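Writing thread, August 2025. I finished a ghost story last night. It runs 12 pages and is set in Grimshaw, in a boarding house where the stairs creak at the same hour every night.

The first draft had 300 words on the colour of the wallpaper. I cut 200 of them.

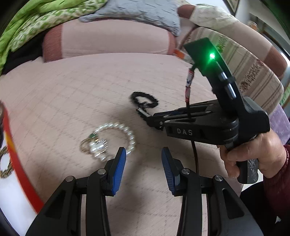 HORROR / SHORT FICTION

The narrator is a boy called Bretton. He hears his grandmother come up to bed, and she has been dead since February. I kept her offstage until the last page.

Tarcísio Magalhães read it and said the cellar chapter gave too much away. He was right, so the cellar is gone.

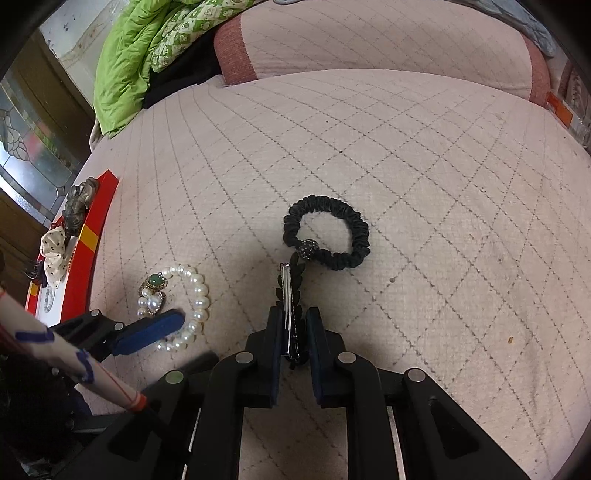 Hair clip, scrunchie and pearl bracelet

Next one is called Zelitz. It's about a lighthouse keeper who gets mail from his neighbour across the harbour, where there isn't a house. I have 20 lines so far.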